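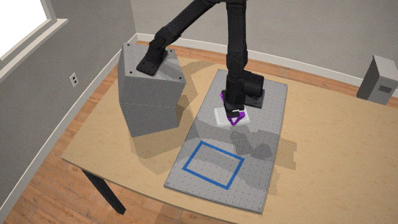 A reader of the previous edition wrote that the table had been level on the day it was put together and rocked by the first week of November, and asked whether the feet had been set wrong or the floor had moved. Either is possible. So is a third cause, a top that has been bolted down too tightly and has pulled the frame out of square as the wood shrank. Section 4 has been rewritten to deal with the three in the order in which they should be checked.

4. Leveling, fastening and first finish

Section 4 applies to all Stondex tables with a solid wood top and steel legs, and to the older Skenddale tables that use the same slotted brackets. It does not apply to the folding model, which has its own sheet.

Complete Section 3 (Frame and legs) before you start. At the end of Section 3 the frame is standing on its feet, the corner bolts are finger-tight, and the top is resting on the rails without screws.

4.1 What you need

Spirit level, 24 inches or longer
Straightedge at least as long as the table is wide
Open-end wrench for the foot locknuts (supplied)
Hex key for the corner bolts (supplied)
Screwdriver, hand type
Tape measure
Pencil and masking tape
Two cotton cloths, lint-free
Finishing oil (not supplied)
Fine abrasive pad

Do not use an impact driver for any step in this section.

CAUTION: The large top weighs 129 pounds. Two people are needed to lift it. Do not slide it along the rails to move it, and do not lift the finished table by the top.

4.2 Before you level

1. Put the table where it is going to be used. A table leveled in one spot is not level in another.

2. Leave the top in the room, unwrapped, for at least two full days. Stand it on edge on two battens, or leave it resting on the rails with air on both sides. Keep it away from heating vents and direct sun.

3. Check the room humidity if you have a gauge. The tops are dried for a room held near 50 percent. In a much drier room the top will get narrower across the grain during the heating season, and in a damp one it will get wider. Length changes very little.

4. Measure the width of the top at both ends and at the middle. Write the three figures on a strip of masking tape and stick it to the underside. You will want them in Section 4.7.

Note: Small differences between the three figures are normal. If one end differs from the other by more than 1/8 inch, stop and contact the Stondevbridge service desk before drilling or screwing anything.

4.3 Leveling the frame

The frame is leveled without the top. If the top is on the rails, lift it off and set it aside on the battens.

1. Turn all four feet fully in, then back each one out three full turns. All feet now have travel in both directions.

2. Place the level along one long rail. Find the low end.

3. Back out the foot at the low end until the bubble is centered. Do not touch the locknut yet.

4. Move the level to the short rail at the end you have just adjusted. Correct it with the foot on the far side only.

5. Place the level on the opposite long rail. Correct it with the one foot that has not been adjusted.

6. Go around a second time. The first pass always disturbs itself a little. A third pass is seldom needed.

7. Press down on each corner in turn. If the frame rocks, one foot is not carrying weight. Find it by trying to slide a piece of paper under each foot, then back that foot out until the paper is held.

8. Hold the foot with one hand and tighten the locknut up against the leg with the wrench. Repeat for the other feet.

CAUTION: Do not back a foot out past the groove cut in its thread. With the groove showing, too few threads are left inside the leg to carry the load. If the floor is that far out, use the extension feet (Stondex accessory) or a hardwood pad under the leg.

On carpet, set the frame in place with the top laid on it for a day, take the top off, and then start at step 1. The pile settles under load and not always evenly.

On tile, check that no foot is standing on a grout line.

4.4 Tightening the corner bolts

1. Measure the frame from corner to corner on both diagonals. The two measurements should agree to within 1/16 inch.

2. If they do not, push on the corners at the ends of the longer diagonal until they do.

3. Tighten the corner bolts with the hex key, a quarter turn at a time, working across the frame and not around it. If you have a torque wrench, the setting is 17 foot-pounds.

4. Measure the diagonals again. Tightening can pull the frame by a small amount. If it has, loosen all the corner bolts and return to step 2.

5. Check the level once more on all four rails.

4.5 Fastening the top

The top is held by pan-head screws through slotted brackets. The slots run across the grain and let the wood move while the screw stays upright. A screw driven hard against the end of its slot cannot move, and the top will either split or drag the rail with it.

1. With a second person, lift the top onto the rails. Line up the overhang with the tape measure. It should be the same on both long sides.

2. Start at the middle bracket on each short rail. These two brackets have round holes in place of slots. Drive one screw in each until the head touches the bracket, then stop.

3. At every other bracket, set the screw in the center of its slot. If you are assembling in the driest part of the winter, set it slightly toward the outside of the table. In a humid summer, slightly toward the inside.

4. Drive the screw until the head touches, then back it off one eighth of a turn. The washer should turn under a fingertip.

5. Sight along the top with the straightedge. A gap under the middle or at the ends smaller than the thickness of a postage card will usually close after the first season.

Note: Tops shipped before the bracket change have predrilled holes spaced for the Van Dijk bracket, which is narrower. The current bracket can be fitted to these tops, but new pilot holes are required. Mark the drill bit with tape so it cannot go deeper than half the thickness of the top. Leave the old holes open or fill them with wax. Do not fill them with glue and reuse them.

4.6 First coat

The top leaves the works sanded and bare. It should be oiled on the day it is fastened, before anything is put on it.

1. Wipe the surface with a cloth that is barely damp. Let it dry for an hour. The grain will feel slightly raised.

2. Go over it lightly with the abrasive pad, along the grain. Remove the dust with a dry cloth.

3. Stir the oil. Do not shake the can.

4. Pour a small pool near one end and spread it with a cloth, working along the grain in strips as wide as your hand. Keep a wet edge.

5. Coat the edges and the end grain. End grain will take three or four times as much oil as the face. Keep feeding it until it stops drinking.

6. Wait for the time stated on the can, then wipe off everything that has not soaked in. The surface should look even with no wet patches. Oil left standing goes sticky and has to be cut back with the pad.

7. Leave overnight and apply a second coat in the same way.

8. Oil the underside once, reaching between the brackets. One coat there is enough, but it must not be skipped. A top sealed on one face only will cup.

WARNING: Cloths wetted with finishing oil can heat up and catch fire without any flame near them. Spread used cloths flat outdoors to dry, or soak them in water and seal them in a metal can. Do not ball them up and do not put them in an indoor trash bin.

Light use is possible after a day. Keep standing water, hot dishes and rubber-backed mats off the surface for two weeks.

4.7 If the table rocks or the top moves

Work through these in order - the later checks make no sense until the earlier ones have been done.

Rocks at one corner, locknut loose. The foot has turned. Relevel as in 4.3, steps 2 to 8.

Rocks at one corner, locknuts tight. Do the paper test. If one foot is free, the floor has moved or the carpet has settled. Back the foot out and relock it.

Rocks on a diagonal, all feet recently set. Loosen the screws in all the slotted brackets by half a turn. If the rocking stops, the top was pulling the frame. Recenter each screw in its slot and refit as in 4.5, step 4.

Still rocks with the bracket screws loose. Measure the diagonals. If they are out, repeat 4.4.

Top creaks when leaned on. A bracket is touching dry steel. Put a little paste wax between the bracket and the rail.

Top narrower or wider than the figures on the tape. Expected. The slots allow for 3/8 inch in total on a top 37 inches wide. If a screw has reached the end of its slot, remove it, plug the hole, and drill a new one at the center.

Split at the end grain. Do not clamp or glue it. Loosen all the bracket screws, note the length of the split, and send the note with the serial number to the Stondevbridge service desk.

Check the locknuts and bracket screws when the heating first goes on and again when it goes off. Continue to Section 5 (Drawers and accessories) if your table has them.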